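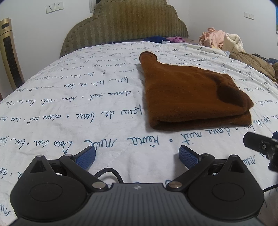 Normas para grabar con pinza de mano en viviendas: entrevista con la responsable de protocolos de Bramau

Bramau recoge demostraciones de tareas domésticas con pinzas de mano y las entrega a equipos que entrenan robots. Desde marzo, todos sus operadores trabajan con un mismo documento, de 11 páginas, que fija cómo se prepara una habitación, qué puede quedar a la vista y cuándo hay que parar. La responsable de redactarlo nos recibió en la oficina de la empresa en Zasten. Pidió que no publicáramos su nombre y que el texto se centrara en el procedimiento.

Empezó por las camas, que ocupan un capítulo entero. "Una cama parece lo más sencillo de una casa y es de lo que más consultas genera", explica. "El operador llega, hay ropa encima, hay una manta doblada, y quiere saber si lo aparta, si lo ordena o si empieza así. La respuesta depende de la tarea, y eso tiene que estar escrito antes de entrar."

El protocolo distingue entre superficie preparada y superficie encontrada. En la primera, el operador retira lo que no forma parte del ejercicio. En la segunda, lo deja todo donde está y lo anota. Una colcha blanca con letras azules y un paño marrón doblado encima, con prendas amontonadas junto al cabecero, puede valer como superficie encontrada si la hoja de tarea lo dice. "Lo que no admitimos es la mezcla. Si empiezas a ordenar a mitad de la serie, las primeras grabaciones y las últimas ya no describen la misma habitación, y quien use esos datos tiene derecho a saberlo."

El consentimiento va por estancias

La norma pide una autorización firmada para cada estancia. Antes se firmaba una sola para toda la vivienda. El cambio lo propuso Clateo, la empresa que revisa el material antes de entregarlo, después de encontrarse con grabaciones hechas en un dormitorio cuando la familia creía haber aceptado solo la cocina y el lavadero.

"El papel decía 'vivienda' y legalmente podía bastar", recuerda. "Pero la señora no había entendido eso, y tenía razón en quejarse. Borramos la serie."

El formulario actual cabe en una cara. Tiene una línea por habitación, una casilla para los armarios y cajones que se pueden abrir y otra para los objetos que el residente prefiere retirar. Se rellena de pie, con el residente delante, recorriendo la casa. El operador no puede rellenarlo por adelantado.

Le preguntamos por los cuadros y las fotografías familiares. Los cuadros decorativos pueden quedarse en la pared. Las fotografías de personas se retiran o se cubren con un paño liso, y lo hace el residente, no el operador. Los documentos, las recetas médicas y las pantallas encendidas salen siempre de la habitación. Para la ropa interior y la ropa infantil hay una regla aparte: fuera del campo de trabajo, aunque el residente diga que no le importa.

"Esa última regla fue discutida. Hay quien opina que si el dueño autoriza, está autorizado. Nosotros preferimos no tener ese material."

Revisar la pinza

El segundo capítulo trata de la herramienta. La revisión se hace antes de cada sesión, y también cuando la pinza se cae o se golpea. El operador abre y cierra los dedos hasta el tope, comprueba que las dos almohadillas conservan la textura y mira los tornillos y los remaches de los brazos. Después pasa la mano por el cable y se asegura de que no entra entre los brazos al cerrar.

"El cable es lo que más se descuida. La gente lo deja como venía de la maleta. Si roza una articulación, a la larga se pela, y si se engancha en una colcha te llevas la colcha detrás."

Las almohadillas se limpian con un paño humedecido en agua. El protocolo prohíbe expresamente el alcohol. Cuando un dedo pierde agarre se cambian los dos, nunca uno. Las piezas de repuesto proceden de Gerlach, con quien la empresa tiene un acuerdo de suministro, y cada cambio queda apuntado en la ficha con las iniciales del operador.

Preguntamos si no es demasiado trámite para una herramienta que se sostiene con la mano. Contesta que ella también lo pensaba. "Teníamos 912 grabaciones de un encargo y en una parte de ellas los dedos no cerraban del todo. Desde fuera se veía bien, la tela se levantaba, se doblaba. Pero la apertura registrada estaba mal. Nos enteramos cuando nos las devolvieron."

¿Se pudieron recuperar? "Algunas. Las demás las repetimos a nuestro cargo."

Tejidos: despacio y sin corregir fuera de plano

Las tareas con tela tienen sus propias instrucciones. El operador se acerca con los dedos abiertos, cierra sobre un borde o un pliegue y levanta antes de arrastrar. No se tira de una prenda que esté debajo de otra. Si la tela se escapa, se vuelve a coger con la pinza. La mano libre no interviene salvo en las tareas a dos manos, que llevan su hoja propia.

"La tentación es ayudar con la otra mano, aunque sea con un dedo. Lo hacemos todos sin darnos cuenta. El operador nuevo tarda unos días en quitarse la costumbre."

Los fallos se conservan. Una grabación en la que la prenda cae se etiqueta como intento fallido y sigue adelante en la cadena de revisión. Solo se descarta si ha habido un problema técnico, si ha entrado una persona o si aparece algo que no estaba autorizado. Al principio se descartaba también lo feo, según admite, y los operadores acababan decidiendo por su cuenta qué era feo.

Sobre la iluminación, el documento es breve. Se anota qué lámparas están encendidas y cómo están las persianas, y no se tocan durante la serie. Los ventiladores se apagan en cualquier tarea con tejidos ligeros. Los enchufes y los interruptores no se usan sin preguntar, y el operador lleva sus propias baterías.

Cuándo se para

Cada bloque dura 40 minutos como máximo y va seguido de una pausa de 10. La regla se aplica aunque quede una sola repetición. El residente puede interrumpir en cualquier momento sin dar explicaciones, y en ese caso el operador guarda la pinza en la maleta antes de hablar de nada más.

"Lo de guardar la pinza lo pusimos porque había discusiones con la herramienta todavía en la mano y grabando. Primero se apaga, se guarda, y luego se habla."

Se para también si entra un menor o un animal en la habitación, si alguna prenda resulta dañada y si el operador nota molestias en la muñeca. En los tres casos se rellena un parte. El de la muñeca es el que más costó introducir. Los operadores cobraban por grabación entregada y preferían aguantar; ahora cobran por jornada.

Al terminar, el operador devuelve la habitación al estado inicial con ayuda de una foto tomada a la llegada, que se borra delante del residente. Lo doblado se deja doblado y lo que estaba amontonado se deja amontonado. "Hubo un compañero que colocó la ropa en el armario por amabilidad. Al dueño no le gustó nada. La norma dice que no se mejora la casa de nadie."

Lo que falta por escribir

La versión actual no cubre las viviendas compartidas, donde un inquilino puede autorizar su dormitorio pero no el pasillo. De momento se resuelve por teléfono, caso por caso, y ella no está satisfecha con el sistema. Tampoco hay un criterio cerrado sobre los textos que aparecen en ropa de cama, camisetas o cojines. Clateo pide que se marquen todos; Bramau propone marcar solo los que contengan nombres propios o direcciones.

"Un texto estampado de fábrica no identifica a nadie", sostiene. "Un nombre bordado en una toalla, sí. Creo que acabaremos separando las dos cosas, pero todavía no hay acuerdo."

La próxima revisión incorporará además un anexo sobre cocinas, con un apartado para cuchillos y vidrio que ahora se está probando. Hasta que se apruebe, los operadores no trabajan con ninguna de las dos cosas.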